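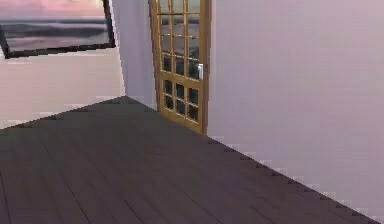
Why can't it just look where it's going? a reader named Flurnard wants to know, having read last month that our test robot spent most of Wednesday facing walls. Fair point, Flurnard. It was looking. Looking is the easy bit.

Kudby is a make-believe house inside a computer. We send a robot through it to find out which camera and which gripper make the best team. A pretend robot can drive into a pretend door 400 times and there is no bill for the door.

Where should the eyes go?

A camera up high sees plenty of room and not much hand. A camera down low sees plenty of hand, and then the hand gets in the way of the room. You can try this yourself. Hold your fist under your nose and go looking for your socks.

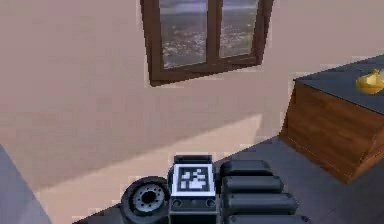

Some robots also wear a square black-and-white marker. It works a bit like a name tag. When a camera spots the pattern, the computer can work out where that part of the robot is and which way it is tilted. People manage without one, mostly.

Who is doing the steering?

The part that decides how to move is called the controller. We tried 2 of them. Menzies is careful and stops to think at every doorway. Trondunow is quick and thinks afterward. Over 110 practice trips, Menzies bumped into fewer things and Trondunow got to bump into them sooner.

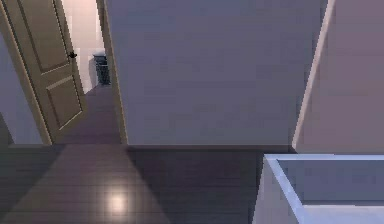
Doorways are hard because a robot is wider than it feels. The controller has to remember the arm sticking out in front, a bit like you carrying a ladder. Trondunow forgot the ladder 51 times.

Things to try at home

1. Pick up a grape with two spoons, then with kitchen tongs. Which gripper squashes less?

2. Shut one eye and touch the top of a pencil standing on a table. Judging distance is harder with a single camera.

3. Ask a grown-up to steer you to your bed using only the words left, right, forward and stop. Keep your eyes closed and walk slowly. 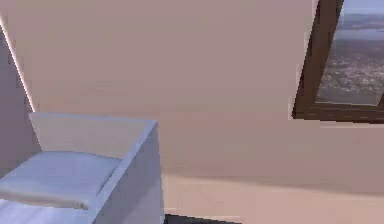 4. Swap places, and be a better controller than they were.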